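3 min read

December, late. Home from Lorthorpe just after eleven.

The test pressing came this morning. Jericho drove it over himself because he didn't trust the mail with it after what happened to the sleeves. I played side A twice before lunch and once after. The hiss at the start of the second song is still there, and I can live with it. The piano sounds closer than it did on the files. Precious says the low end is thin, but she was listening on the kitchen speaker, so I'm waiting until she hears it at Manalastas.

We settled on 100 copies. Mark Anthony wanted more. I said we still have 40 of the last record sitting under my bed, and that ended the talk.

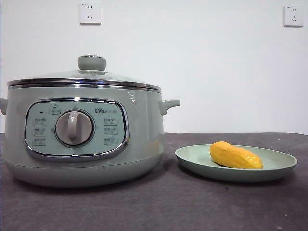 Rehearsal was at six. Anas was late from work and had to leave early, so we ran the set in a strange order, his songs first. "Jollach" is too fast. We've been playing it too fast since the summer and I only noticed tonight when Wilfredo stopped in the middle and counted it off again. At the slower speed the words come through. I had to relearn where to breathe in the second verse.

We dropped the cover. No argument about it this time.

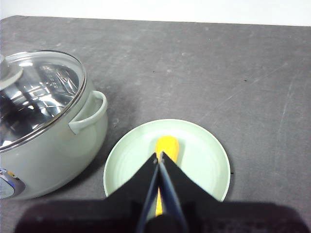
Wilfredo brought the old Kosance amp back from repair and it buzzes exactly as before. He paid for it, so I didn't say much. He'll take it back next week.

Still to do: write the thank-you list for the back sleeve, answer the woman about the January show, buy strings. Precious wants her full name on the sleeve and Mark Anthony wants only initials — I need to ask the other two before it goes to the printer.

My throat is sore on the left side. Tea, then bed. I'll play side B in the morning when the house is quiet.

We use cookies to improve your visit. Accept | Manage settings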